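Drying Times of Cotton Tea Towels in Unheated Student Rooms

Project report, Module 9: Domestic Energy and Moisture
Group members: Rafsan Dewan, Iresha Patwary, Shiuli Chowdhury
Supervisor: Maksym Ivanyshyn

1. Background

Plestlow Hall has no outdoor drying space and the tumble dryers in the basement are charged per cycle. Most residents dry small items in their rooms. The hall office has received complaints of mould on window reveals, mainly on the north side, and the usual advice is to open a window. We wanted to know how much water a small load of kitchen cloths adds to the air in a room and how long the process takes with the heating off.

2. Aim

To measure the mass of water lost by cotton cloths over time under two conditions, window closed and window open on the first latch, and to compare this with the change in relative humidity.

3. Method

The cloths were plain cotton, bought in one pack and washed twice before use to remove any finish. Each cloth was soaked in tap water for ten minutes, spun in the same machine on the same setting and weighed. It was then hung from a single rail and weighed again every half hour until two readings in a row agreed to within one gram.

Relative humidity and temperature were logged with a Neltine sensor placed on the bookshelf, away from the window and at least a metre from the cloth. The sensor was checked against a second unit borrowed from the department before the first run. Runs began at 9 in the morning and the door was kept shut except for weighing. In total 33 runs were completed during July. Two were discarded when the logger battery failed.

The kitchen scale reads to one gram. We did not correct for the water taken up by the walls and furnishings.

4. Results

The mean mass of water in a cloth after spinning was 64 g. With the window closed, the mean time to constant mass was 419 minutes. With the window on the first latch it was 211 minutes. The spread was wider for the open window, and the slowest of these runs fell on still, damp mornings.

Relative humidity in the closed room rose during the first two hours and then levelled off. In the open room the rise was small and on several days could not be separated from the change in the outside air.
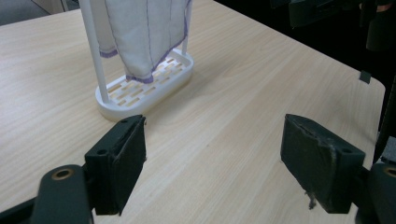
5. Discussion

Opening the window shortened drying by close to half, which agrees with the direction we expected but is larger than our first estimate. Part of the difference may be due to air movement over the cloth. We had no anemometer and cannot separate this effect from the lower humidity.

Folding also matters. In four early trials, not included in the totals, a cloth folded double over the rail was still damp along the fold when the outer faces felt dry. All later runs used a single layer.

The results apply to summer conditions only. In winter the outside air holds less moisture but the room would be colder, and the balance between the two should be measured directly.

6. Further work

Repeat in January with the heating on a timer. Add a run with four cloths together, and weigh the rail and cloths as one unit to avoid handling losses.

Thanks to Tahsin Barua for the loan of the second sensor.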